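3.2 Needle presentation and stitch placement

Closure of the incision was divided into single interrupted stitches, and each stitch was scored as a separate unit. The work was carried out at the Flulton bench on the Wadberg tissue set, using one size of curved needle and one type of dark thread throughout. Stitches were placed by the same operator, and the order of placement ran from one end of the incision to the other. In all, 994 stitches were entered in the record, of which 17 were set aside before scoring because the tissue had torn at the first bite.

Three quantities were taken for each stitch: the distance from the entry point to the edge of the incision, the matching distance on the exit side, and the angle of the needle to the tissue surface at the moment of entry. The third was the hardest to obtain. A curved needle seen from close range changes its apparent shape with small turns of the grip, and an arc that looks shallow may be standing almost upright. For this reason the angle was read only where both ends of the needle could be located. Figure 4 shows a needle held above the tissue, with the thread running across the surface and an earlier stitch on the incision to the left.
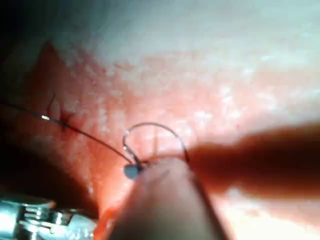
Figure 4. Curved needle and thread over the tissue surface. A crossed stitch lies on the incision at the left.

Spacing was measured along the line of the incision, from the crossing point of one stitch to the crossing point of the next. Where the strands of a finished stitch did not cross cleanly, the midpoint between the two bites was used instead. Lộc Văn repeated the spacing measurements on 13 incisions without sight of the first set of values, and the two sets were compared using the Hầu procedure described in Section 2.4.

Slack thread proved to be a larger source of error than expected. A loose strand lying over the incision can hide the tissue edge - and with it the reference point for both bite distances. Stitches affected in this way were kept in the record but marked, and the analysis in Section 4 was run with and without them. The Grarbridge scale, which grades only the finished closure, makes no allowance for such cases and was applied unchanged.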